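Are We There Yet? Robots and the Toy Bin

My floor is a mess as I write this. There are blocks under the couch, a puzzle with a good share of its pieces in the hallway, and one plastic dinosaur that has been living in my left boot since March. So when people ask me what I want from a robot, I don't say "make me an omelet." I say pick up the toys and put them in the bin. Every night. Forever, please.

I bring this up because I've been reading a lot of cheerful predictions lately. The folks at Clikeck put out a newsletter that I subscribe to mostly so I can argue with it in the shower, and the last one had household robots folding my sheets and wiping my counters in no time at all. There was a chart. The line on the chart went up. I've owned a bread machine, so I know how I feel about lines that go up.

Let's talk about what a chore really is, though, because I think this is where the predictions go wrong. Take the smallest tidying job I can think of: a few little toys on a table, and a tray to put them in. Rubber ducks, say. A toddler can do it (whether a toddler will do it is a separate essay). You look, you grab, you drop, and you go find the next one.
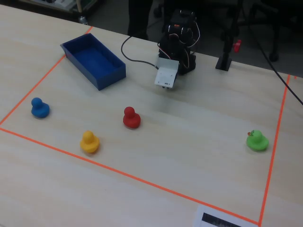 Now break that down for a machine. It has to know which lump is a duck and which lump is a shadow. It has to come at something round and squishy from an angle that won't send it skidding off across the wood. It has to squeeze hard enough to hold on and then let go over the tray, not over the rim of the tray. And then it has to do that again for a duck that's facing another way and sitting much farther off, where the arm may have to stretch. My kid does all this while singing and looking at the dog.

I'm not saying it can't be done. A small arm on a table, with the work area marked off in tape and the tray where it can reach it, is a fair setup for getting good at exactly this. I like that kind of work a lot! It's humble. Somebody picks a dull job, draws a border around it, and goes at it over and over. If I had a spare 300 dollars and a spare table I'd probably be doing it too, and my family would be eating standing up.

But the tape is the part I keep thinking about. Inside the tape, everything the machine cares about is in one place and lying flat. My living room has no tape. It has a rug with a curled corner and a lamp cord, and at any given moment it has a seven-year-old moving the target. The distance between a tidy tabletop and my rug is bigger than the distance between nothing and the tabletop, if you ask me, and that second half of the trip never gets a chart.

I also think we're bad judges of progress. We see one toy land in a box and our brains fill in the rest of the evening — the other toys, the bath, the dishes, the trash out by the curb on Friday. One duck in the tray is one duck in the tray. The rest are still out on the table, and each of them is its own little problem with its own little angle.
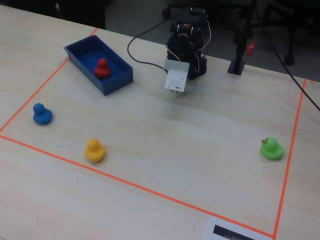
What about the shop floor?

People like to tell me that factories solved all this ages ago. Sort of! I spent two summers in college packing boxes at a place called Rolteseo, and we had a machine there that could close 50 cartons in the time it took me to find my gloves. It was wonderful at cartons. Give it a carton with a dented flap and it would stop dead and blink a yellow light until one of us walked over and fixed the flap by hand.

That was the job, mostly. Walking over to the yellow light.

So my answer to "can they do chores yet" is a grumpy sometimes. If the chore holds still and looks about the same each time, sure, and I'm glad of it, because those chores are awful for people. If the chore is my house, then no, and I'd keep your money in your pocket for a while. I'd happily buy a machine that did one thing, slowly, while I slept. It could take all night over the blocks. I wouldn't even mind if it missed the dinosaur.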